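4.2 Why people watch the sub first and the dub later

I should say up front that I'm a fan as well as a researcher, and I went into this part of the study pretty sure I knew what I'd find. I figured people picked subtitles or dubbing once, in their teens, and then defended that choice forever (I certainly did!). The interviews didn't go that way at all. Most of the viewers Olga Torres and I talked to moved back and forth between the two, sometimes inside a single season, and they had a lot to say about when and why.

Our viewers all kept a watching diary through November, writing down what they watched, in which language, and what else was going on in the room. We used Caldeira, a small streaming service that puts up the subtitled episode first and the dub 21 days later. That gap turned out to matter more than I'd guessed. Several people told us they watched the sub the night it came out, just to stay ahead of spoilers, and then went back for the dub when they wanted company while they cooked or folded clothes.
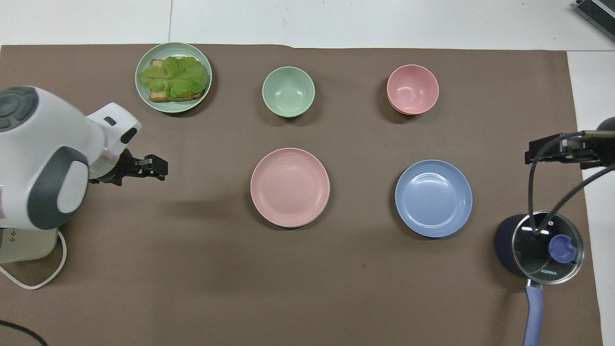 One viewer called the dub her "second helping," and I've borrowed the phrase ever since. On the second pass she already knew who was going to lose the fight, so she could let her eyes wander and catch up on the jokes. Another said he only ever noticed the background music in the dub, when he wasn't busy reading. Krisztina Virág found the same kind of split in her earlier work on the Fludine message boards, though she was looking at reruns on broadcast TV and her viewers were a good bit older than ours.

Long battle arcs were where the pattern got strongest. People saved up the slow episodes, the ones with flashbacks inside flashbacks, and ran them as dubs in batches of up to 10. Filler episodes got the same treatment. The big turning points were almost always watched subtitled, alone, with the lights down, and the diary entries for those nights are wonderfully short. One just says "no words, next one please."
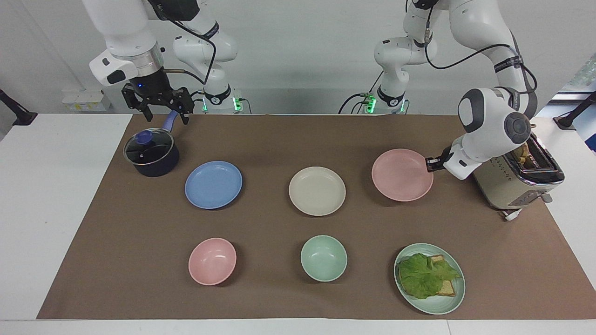 Attention is a slippery thing to write down, and our diary form handled it badly at first. We had a single box marked "doing something else," and people ticked it for everything from glancing at a phone to making dinner. Those aren't the same. If you've got one hand going for a saucepan with a blue handle, like the one in Figure 2, and a toaster to mind as well, you can't be reading subtitles, however much you love the original voices. So we split the box into "hands busy" and "eyes busy" and asked everyone to go back over their entries. The second box lined up with dubbed viewing far better than the first did. Olga thinks we should have had a third one for "ears busy," and she may be right, but by then the diaries were closed.

Figure 2. Tabletop with plates, bowls, a saucepan and a toaster.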